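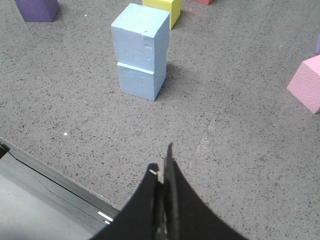 Progress report: Foam Block Corner, August
To: Benedikt Teuber, Westton Fund for Early Learning
From: Kamol Sangkhawat, Drestberg Family Center

Dear Benedikt,

The block corner is up and running, and I'm so glad I get to write this one! When we last talked, the blocks were still on order from Clerix and the side room was full of folding chairs. The chairs have gone to the Rothe building, the blocks have come, and the children have been in there every open morning this month.

What we bought

We ended up with foam cubes, as we said in the proposal. We looked at a wooden set again before ordering and it is a lovely thing, but foam is quiet, light enough for a two-year-old to carry under one arm, and cheap to replace. The colors are a big hit. Blue, yellow, purple, green, a coral red, a light pink with a bumpy surface that the little ones like to rub with their thumbs. The blue ones are soft and pale, like a powdery sky, and they seem to be everybody's favorite for starting a tower.

The foam does mark. There's a small nick on one of the blue cubes near the top edge and some faint markings on the sides. None of this bothers the children and I don't plan to replace anything for it. I mention it so that you know what the set looks like in daily use. I did ask Clerix about a tougher foam and they sent a sample, but it was so stiff that it felt like a brick (a polite brick, but still), and we sent it back.

The room

The gray speckled surface has worked out better than I hoped. Bright blocks show up beautifully on it, and a parent with poor eyesight told me it's the first play area here where she can tell at a glance what her son has in front of him. We hung the pale curtain as a plain backdrop, which took two tries because the first rod sagged. It still bunches up toward one end and I have given up ironing it.
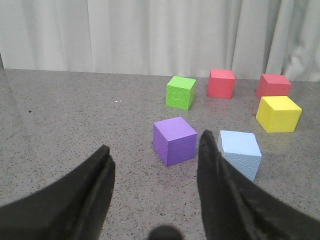

Sessions run for 12 children at a time, with two staff. We had planned on a looser drop-in, but the first Friday was so crowded that we switched to sign-up the following week. Parents have been very good about it. The early session fills first, and we now keep a short waiting list at the front desk.

What the children do in there

Mostly they stack, and then they knock it all down, and then they want you to watch while they do it again. The older ones have started sorting by color without being asked, and two girls spent a whole morning making "beds" for the cubes and putting them to sleep in pairs. We had a set of activity cards ready and have barely opened the box. I'd like to hold the cards back until October and see what they come up with by themselves.

Money

Of the $1,000 for materials, we have spent roughly $900, including the curtain and the rod (both rods, I'm afraid). I would like to put the $98 we saved on delivery toward a low shelf so the children can put the blocks away themselves. Please let me know if that needs a separate form.

Still to do

The shelf, if you agree. A sign for the door. A cleaning schedule that the evening staff can follow, which I have drafted and will send along once they've had a chance to argue with it.

Come and see it when you're next in Drestberg! Mornings are best, any time after nine.

Warm regards,
Kamol Sangkhawat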